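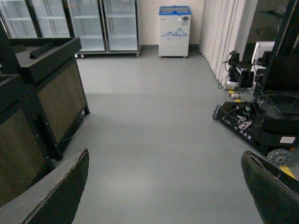 Start with the floor, was the advice we got from Slaoui when we first asked if we could build there, and worry about the arm afterwards. We nodded politely and then spent most of the summer worrying about the arm. I mention it early because nearly everything in this report comes back to that remark in the end.

Heno: building a fetching robot in a shared workshop
Project report, 8 Sep 2022

What we set out to do

Heno is a mobile robot with a gripper, and its job is to drive across a room, find a small box, pick it up and bring it back. We wanted something we could put together ourselves with ordinary tools, in the evenings, for a course at Plomness that allows a good deal of freedom (and gives you a good deal of rope to tangle yourselves in!). The workshop at Slaoui suited us well – a smooth grey floor, a pale wall, and enough tall things standing along the edges to give the robot something to find its way by.

The gripper

We went through more finger shapes than I care to remember. The first pair were flat and pushed the box away nearly every time. The pair we kept are dark and curve inwards a little, and by now the rims are nicely scuffed. The camera sits at the wrist and looks out between the fingers, so the opening had to stay clear of wiring. We moved one cable clip three times before we were happy with it, and I still think it could go a touch further back.

Finding the way

The steering program is called Jirero, and it took up far more of our time than the metalwork. It looks for upright edges and keeps them in view as the robot drives. Glass doors gave it real trouble, as it would settle on a shelf behind the glass and then lose it again at the next turn. Window blinds were nearly as bad, with all those slats looking so alike. We put yellow tape on the floor as stopping marks, which helped us far more than it helped Jirero, but it did mean we could measure from the same place each evening.

Results

We made 200 runs with the final gripper. Heno brought the box back on 85 of them. Of the rest, the greater part went wrong before the arm had moved at all, with the robot stopping short or turning too early, so Slaoui had a point about the floor. The best evening gave us 22 good runs one after another, and we very nearly missed the last bus home.

What is left

In October we would like to slow the final approach and teach Jirero to leave glass alone. The log from the runs comes to 793 pages when printed, so we have kept it on the course drive and bound only the summary with this report.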